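## 4. Setting up the desk around the Porka

By now the organizer should be assembled, with no pieces left over. If you have pieces left over, go back to Section 3 and find out whose fault it is. The rest of you may proceed.

You will need:

- the Porka organizer (item 462)
- one desk
- one laptop
- whatever has been living on the desk until now
- 40 minutes, or an afternoon if you stop to read old receipts

### 4.1 Placing the organizer

1. Clear the part of the desk beside the laptop. "Clear" means onto a shelf or into a drawer. The chair is not storage.
2. Stand the organizer upright with the open side toward you.
3. Open the laptop and push the lid back to the angle you normally use. Check that it doesn't hit the organizer on the way.
4. Run the laptop's cable behind the organizer, then across the back of the desk. Leave enough slack to turn the laptop around when a colleague wants to see something.
5. Press down lightly on each corner. If it rocks, slide a folded piece of paper under the short side and tell no one.

> **Caution:** The Porka is for light items. It is not a step, a monitor stand or a place to sit a visiting toddler. 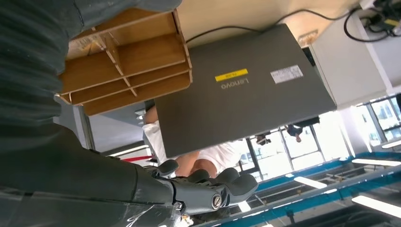 Once the organizer stands steady, live with it for a day before you fill it. Reach for your mug. Take a phone call. You will find out quickly which side you knock things off, and you can move it to the other one. The earlier Porka came with adhesive feet that settled this question permanently, and we had 167 letters on the subject.

### 4.2 Filling the compartments

6. Gather everything small. Sort it by what it is before you worry about where it goes.
7. Put flat things with flat things. Cards and loose papers get squared up and stacked.
8. Give packets a compartment to themselves. They slide about, and they will take a stack of cards with them.
9. Leave one compartment empty. It will be full by Friday, but you'll have enjoyed it.

Anything used more than once a day should be reachable without standing up. Rin Kinoshita, who tested the layouts for this guide, arranged her first one alphabetically and would like it known that she was following the previous edition. The simple way works better: divide by shape, and put the favorites low. With two columns of three you have six chances to get it right, and the loaded box here manages with cards or papers in the lower front and yellow packets in the middle. One yellow packet has ended up on the desk just below the front edge, so expect to do step 8 again from time to time.
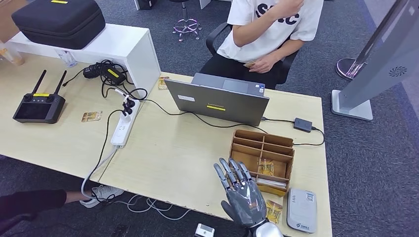 Larger items stay on the desk. A controller with antennas does not go in the Porka, and nor does anything else that has to be folded, twisted or coaxed. We have seen it attempted at our Brandesov showroom. Give these things a parking spot on the opposite side of the laptop and return them to it.

**Note:** The liner sold as the Tamura insert fits the previous model only. If you've already bought one, it makes an acceptable coaster.

### 4.3 Cables

10. Unplug anything you can't identify. Wait. If somebody shouts, plug it back in and label it.
11. Put the power strip where you can reach the switch. Keep it away from drinks.
12. Group the power bricks at the back of the desk, with space between them. Do not cover them with papers or cases.
13. Coil spare cable in wide loops and fasten it with the strap from bag G. Don't pull the strap tight; the cable has done nothing to you.
14. Lift any cord that hangs over the front edge and route it down the back or side, clear of feet and chair wheels.

> **Caution:** Never run the power strip's own cord beneath the organizer, and never plug one power strip into another.
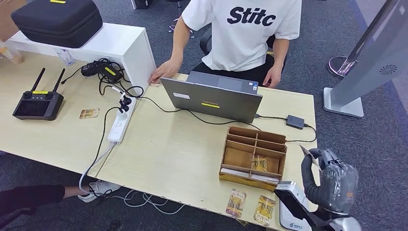
*Fig. 4-3. Desk before steps 11 to 14, with the strip's cable going over the front edge.*

### 4.4 Final check

Sit down as you normally would and roll the chair in and out twice. Nothing should snag, tug or fall. If something does, repeat step 14.

Spare straps and replacement dividers can be ordered from Grinine under item 462-B. Orders placed in December ship in the new year, whatever the website tells you.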